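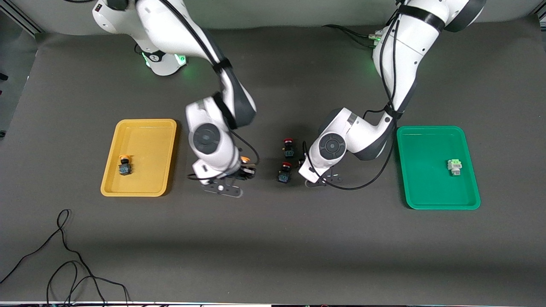

1/ Notes on the Pranitz 700 countertop dishwasher. Installed at the Hosbridge flat, used daily, one fault so far. Thread covers water, cycle choice, racks and the drain filter.

2/ Supply. The unit takes a cold feed only. Inlet hose is short. If the valve sits on the far side of the sink cabinet, buy the extension before you start. Bradley sells one with the right thread. The Yang hose has a coarser thread and leaks at the collar.

3/ Power. The rating plate says 1,326 W. Ours shares a circuit with the kettle, and running both trips the breaker. Moved the kettle.

4/ Cycles. Normal heats twice, once for wash and once for final rinse. Eco heats once and soaks longer. Quick skips the prewash. Dried egg does not come off on Quick. Everything else we tried did.

5/ Logged 274 cycles up to 5/13/18. Most were Eco. The manual asks for a descale at 500, but the water here is hard and the glasses went cloudy well before that. Descaled early with citric acid on an empty Normal cycle. Cloudiness gone.
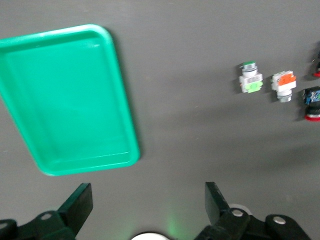 6/ Racks. Lower rack tines are fixed. Dinner plates fit if they lean back. Deep bowls block the spray arm, so turn it by hand before closing the door. The cutlery basket can go on either side.

7/ The fault: error E4 in July, water standing in the sump. Cause was a label off a jam jar, stuck under the filter cup. Twist the cup left, lift, rinse, refit until it clicks. The drain hose was clear.

8/ Door seal: wipe the bottom edge weekly. Grease collects in the fold and the spray does not reach it.

9/ Still to test: the delay timer, and whether powder doses better than tablets on Quick. Will add to the thread.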